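Home Kitchen Cleaning Cupboard Index Random page

Mixing basin

Last updated: November

A mixing basin is a wide, fairly shallow tub for holding liquids while you get something else ready, usually beaten egg, thin batter, juice or a sauce. It's related to the mixing bowl, and plenty of people (me included, for years) use the two words as if they meant the same. In this encyclopedia I've kept "basin" for the ones with straight-ish sides and corners, and "bowl" for anything round.

Plastic is the usual stuff for everyday ones, because it's light and doesn't chip when you knock it against the tap. Mine

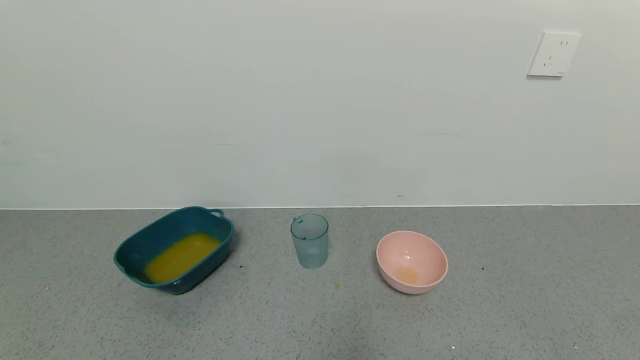

came from a market stall in Navville and has outlived two washing-up brushes and a kettle. The rounded corners matter more than you'd think! A sharp corner traps egg, and dried egg is a misery to shift, whereas a rounded one wipes clean with a cloth and a bit of warm water.

Pouring into a basin

The wide opening is the whole appeal. You can tip a cup into it from almost any side and hit the target, which I can't say for a jug. I pour low and slowly, aiming at liquid that's already in there if I can, and I let the last drips fall before I take the cup away. Thick liquids hang about on the rim, so give them a moment.
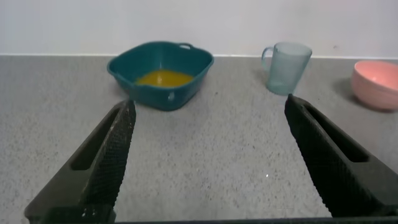 Geum prefers to pour against the side wall, on the grounds that it makes less froth, and adds that anyone beating eggs for custard should do the same and save themselves the skimming. I've tried it since and it does help with custard. For an omelette I still don't bother.

Lumps are another matter. Beaten egg with bits of white left in it tends to land in a blob, and blobs splash. If I've been lazy with the fork I hold the cup closer and keep a cloth on the worktop.

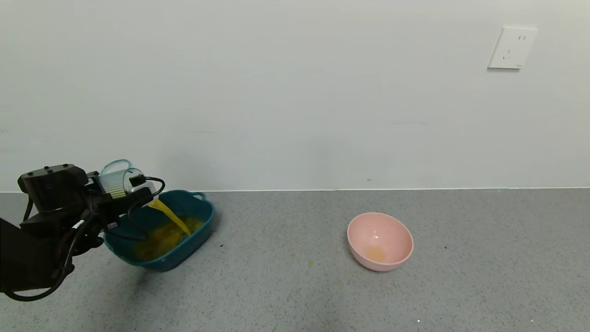 Basin or bowl?

Both, if you've got the cupboard space. I like a small round bowl for beating, as the fork follows the curve and nothing hides from it, then the basin for dipping, where a slice of bread can lie flat. A cup does the ferrying in between. See-through cups are lovely for this, you can tell at a glance when you're nearly out.
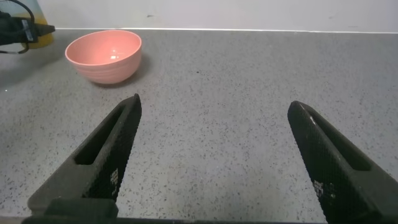 Photo: Gülizar Gündoğdu, Filtdale

Leave yourself plenty of worktop. I used to crowd everything up by the bread bin and then wonder why my elbow was in the batter. Rinse the lot in cool water first (hot water sets egg on plastic), then wash as normal and stand the basin upside down to drain.

See also: Batter; Jug; Measuring cup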